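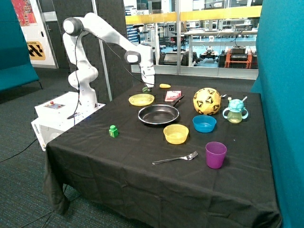 토요일 아침부터 또 그릇장 뒤집었다. 원래 계획은 커피 마시고 빨래 한 판 돌리는 거였는데. 빨래는 돌렸고 널지를 않았음. 일단 쓰고 널자.

시작은 노란 접시 때문이다. 얕고 노란 플라스틱 접시. 우리 집에 플라스틱 그릇이 이렇게 많은 줄 몰랐다. 노란 접시, 노란 볼, 파란 볼, 보라색 컵. 색깔만 보면 유치원 급식실이다. 아이는 둘째까지 벌써 학교 다니는데 그릇은 아직 이유식 시절에 머물러 있다. 빨대컵도 그대로 있고. 하늘색 반투명 뚜껑에 양쪽 손잡이 달린 그거. 하얀 꼭지도 멀쩡하다. 안 쓴 지가 언젠데 이사할 때마다 데리고 다녔다.

파르자나(Farzana Gazi, 옆 동 살고 나랑 정리 내기 중인 사람)가 그랬다. 검은 천 깔고 그 위에 늘어놓으면 뭐가 필요하고 뭐가 아닌지 보인다고. 흰 식탁에 두면 다 예뻐 보여서 못 버린다나. 반신반의했는데 효과 있다. 검은 식탁보 위에 올려놓으니까 노란색이 진짜 노랗다. 너무 노래서 정이 좀 떨어진다. 천은 다림질 안 해서 모서리 쪽이 쭈글쭈글 늘어졌지만 그건 넘어가자.

그래서 분류.

노란 접시. 보류. 얕아서 국물 있는 건 못 담는다. 과일 깎아서 올리기엔 딱인데 그 용도로 쓰는 접시가 이미 있다. 둘째는 이 접시에 줘야 포도를 먹는다. 왜인지는 모름. 물어봤더니 "맛이 달라" 이런다. 그래 알았어.

노란 볼이랑 파란 볼. 둘 중 하나만 남기려고 했는데 결국 둘 다 남겼다. 파란 건 계란 풀 때, 노란 건 시리얼. 가볍고 떨어뜨려도 안 깨지니까 애들이 혼자 꺼내 먹을 수 있는 게 크다. 도자기 볼로 다 바꾸겠다고 작년에 큰소리쳤는데 그때 산 도자기 볼은 이가 나가서 화분 받침이 됐다.

보라색 컵. 양치컵으로 강등. 욕실로 보냈다. 주방에서 나갔으니까 정리한 걸로 쳐줬으면 좋겠다. 파르자나는 그건 정리가 아니라 전근이라고 했다. 인정 못 함.

프라이팬. 까만 거, 테두리만 은색인 거. 이건 고민이 길었다. 손잡이가 길어서 서랍에 절대 안 들어간다. 대각선으로 넣어도 안 들어가고 세워도 안 들어가고. 그래서 늘 가스레인지 위에 나와 있는데 그게 또 보기 싫다. 그런데 계란말이는 이걸로 해야 안 찢어진다. 새 팬으로 해봤다가 스크램블 된 게 한두 번이 아니라서. 일단 벽에 고리 달기로. 고리는 Bratden에서 파는 무타공 고리 주문해 놨다. 전에 쓰던 고리는 새벽 2시에 떨어져서 온 식구가 깼다. 이번엔 제발.

포크. 포크는 왜 맨날 짝이 안 맞을까. 은색 포크 한 자루가 수저통도 아니고 장난감 바구니 바닥에서 나왔다. 범인은 첫째로 추정. 숟가락은 또 따로 논다. 수저는 한꺼번에 삶아서 통에 다시 넣을 예정. 예정만 벌써 며칠째.

여기까지가 주방 것들이고 문제는 장난감이다. 그릇장 맨 아래칸에 장난감이 섞여 있었다. 애들이 소꿉놀이한다고 내 그릇을 가져가고, 돌려줄 때는 장난감까지 얹어서 돌려준다. 이자 개념인가.

노란 공. 까만 별 같은 무늬 있는 축구공. 이걸 왜 그릇장에서 꺼냈는지 나도 설명이 안 된다. 공은 현관 바구니로 보내기로. 집 안에서 차지 말라고 몇 번을 말했는데 대답은 늘 잘한다. 아랫집 되르테 아주머니(Dörte Reuter)가 천사라서 그렇지 아니었으면 벌써 이사 갔을 것. 조만간 카스텔라라도 구워서 내려가야겠다.

초록색 블록. 머리가 동그랗게 솟아서 꼭 사람처럼 생긴 거. 앞에 뭐가 찍혀 있는 그거. 둘째가 이름도 붙여줬다. 누완. 아빠 친구 누완 삼촌(Nuwan Dewan)이랑 닮았다고. 본인한테 말했더니 은근히 좋아하더라. 그래서 못 버린다. 사람 이름 붙은 건 못 버리는 게 우리 집 법이다.

노란 길쭉한 장난감. 우리 집 최대 논쟁거리. 첫째는 바나나, 둘째는 옥수수라고 한다. 저녁 먹다가 이걸로 싸운다. 작아서 더 헷갈림. 나는 중립이다. 식당 놀이할 때는 그날 메뉴에 따라 바나나도 되고 옥수수도 된다. 그 옆에 조그만 초록색은 오이라고 했다가 라임이라고 했다가. 얘는 없어져도 일주일은 아무도 모를 것 같은데 막상 치우면 그날 밤에 찾는다. 늘 그랬다.

빨간색 하얀색 섞인 작은 상자. 소꿉놀이 계산대에서 제일 비싼 물건이다. 내가 손님일 때 808원 불렀다. 비싸다고 했더니 80원으로 깎아줌. 할인율이 무슨 폐업 세일이다. 상자는 귀퉁이 눌리면 버리기로 애들이랑 합의했다. 일단은 생존.

빨대컵 얘기로 다시. 이건 진짜 보내려고 했다. 씻어서 말려서 봉투에 넣는 것까지 했다. 미낙시네(Meenakshi Bhatt) 막내가 이제 컵 연습한다고 해서 주려고. 그런데 막상 봉투에 넣으니까 손이 안 떨어진다. 연두색 비슷한 노란 몸통을 두 손으로 꼭 잡고 마시던 게 자꾸 생각나서. 물을 반은 흘렸지. 턱받이 하루에 몇 장씩 빨고. 그때는 빨리 컸으면 했는데. 에휴. 십 분쯤 들고 서 있다가 그냥 다시 꺼냈다. 미낙시네는 새 걸로 하나 사주기로 했다. 입에 닿는 거니까 새 게 낫지, 라고 합리화함.

결과 보고. 늘어놓은 것 중에 진짜로 집 밖으로 나간 것. 없음.
방을 옮긴 것. 보라색 컵, 공.
벽으로 가는 것. 프라이팬(고리 오면).
나머지는 제자리. 다만 제자리가 바뀌었다. 주방 그릇은 위칸, 소꿉 그릇은 아래칸. 노란 볼은 위칸인데 애들이 꺼내야 해서 결국 가운데칸. 벌써 규칙이 무너지고 있다.

그래도 닦긴 닦았다. 그릇장 안쪽 선반 다 꺼내서 소다 풀어 닦고 말리고. 아래칸 구석에서 건포도가 나왔다. 건포도라고 믿기로 했다. 선반 폭도 재 놨다. 55센티. 칸막이 사러 갈 때마다 까먹어서 이번엔 여기 적어둔다. 55. 다음 주의 나야 보고 있니.

칸막이는 두 군데 보는 중이다. Falidov 거는 예쁜데 높이 조절이 안 되고, Wijesinghe 거는 조절은 되는데 색이 회색뿐. 써보신 분 댓글좀 부탁드려요. 지난번 수납 글에 루트파님(Lutfa Biswas)이 댓글로 알려주신 신문지 까는 방법은 좋았어요! 감사합니다. 습기 덜 차는 것 같고 갈기도 쉽고. 근데 둘째가 신문 읽는다고 자꾸 빼감.

검은 식탁보는 그대로 좀 깔아두려고 한다. 먼지는 엄청 잘 보이지만 밥풀도 잘 보여서 닦기 편하다. 흰색 깔았을 때는 밥풀을 팔꿈치로 찾았었다.

파르자나한테 결과 보냈더니 하나도 안 버렸네, 하고 답장 왔다. 내기 졌다. 진 사람이 냉면 사기로 했는데 8월 다 가기 전에 사야 한다. 곱빼기 시킬 게 뻔하다.

다음은 냉동실 차례. 정체 모를 봉지들이 기다리고 있다. 떡인지 만두피인지 모를 게 제일 앞에 있고. 날짜 적어두라고 그렇게 다짐해놓고 한 번도 안적었다.

아 맞다 빨래. 널러 간다.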